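Tokby Household Health Claims Collection
Data card and usage notes

Maintained by: Cúc Thái and Kwok-wai Tsang, Plillidura
Last revised: 11 May 2020

Summary

The Tokby collection contains 817 short health claims gathered from public web pages, together with a rating of how well each claim is supported by published research. All claims concern everyday items in the home, including food containers, cleaning products, scented candles and nonstick cookware. The collection is intended for people who study how health advice spreads online and for developers of reading tools that flag weak evidence.
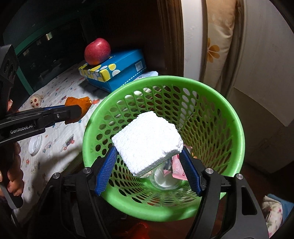 Each record holds the claim as it was written, a plain restatement of no more than 200 characters, a topic label, a rating and the notes of the rater. Claims that repeat one another word for word were merged. Claims that differ in strength were kept apart – "may irritate the skin" and "burns the skin" are separate records.

Files

claims.csv – all records, one per line
ratings.csv – individual ratings before they were combined
topics.txt – topic labels with short definitions
CHANGES – list of corrections by version

Rating procedure

Every claim was read by 2 raters who worked separately. Ratings run from "well supported" to "contradicted," with "not enough evidence" as its own label. Where the raters disagreed, Kwok-wai Tsang read both sets of notes and assigned the final label. The original ratings remain in ratings.csv and were not altered.

Raters were asked to consult review articles first and single studies second. Studies on animals alone were not accepted as support for a claim about people.

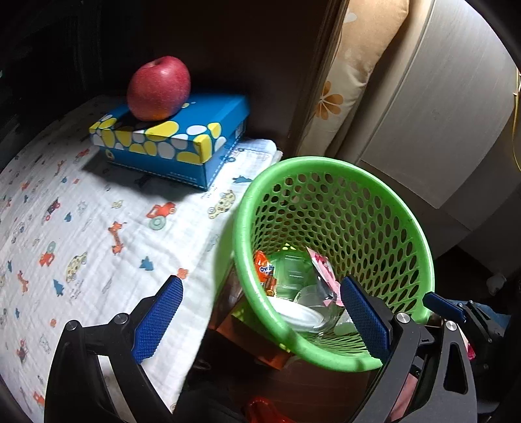 Suggested split

The first 500 records, in file order, are meant for development. The remaining records should be held back for testing. File order was shuffled once, in December, and has been fixed from that point on. An earlier release named Powell used a different order, and results obtained with it should not be compared with current ones.

Known limitations

The claims are in English only. Cleaning products are overrepresented, and claims about children are few. Ratings reflect the research available to the raters at the time and will become outdated. The collection is not medical advice and should not be shown to patients or consumers as such.

Related work

The Drona search script, used to gather the source pages, is distributed separately under its own terms.

Corrections

Please send corrections to Cúc Thái, giving the record number and a reference to the evidence. Accepted corrections are entered in CHANGES and appear in the next version.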